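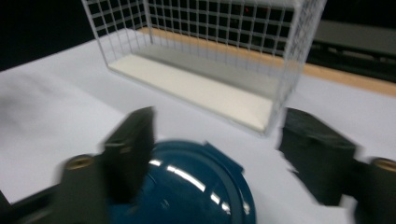

Nayeli Ccori says the Raltcombe method works if you give it a full month, and that I gave it eleven days last time and then complained to everyone. Fine. She has a point about the eleven days.

Oct 17, 2018

So I'm on the sleep thing again. No screens after supper, lights down, in bed at the same time every night, and the little card where you score your morning out of 7. Why 7? The booklet doesn't say. It says 1,000 people tried the program and felt "more themselves," and I'd like to know who they felt like before.

Last night I was in bed on time and lay there listening to the pipes. Got up, ate toast, went back. Scored it a 3, then changed it to a 4 when I saw how the page looked. That's the trouble with the card — I'm the one holding the pencil.

Wilmer Huamán swears by the Evano tea instead. He paid 55 for a tin of it and I suspect the 55 is doing most of the work. I had a cup at his place and it tasted like a lawn. Slept the same as ever, though he told me one cup doesn't count. It never does with these things. One cup, eleven days, there's always some bigger amount I should have had.

My grandmother slept in a chair by the radio and got up in the dark every day of her life. I asked my mother whether she was ever tired and my mother said of course she was tired.

Anyway, a month. I told Nayeli I'd keep the card properly and not fiddle with the numbers. Page 371 of the Raltcombe book (who writes that much on sleep?) says no coffee past noon. I had one at four. Starting tomorrow on that part.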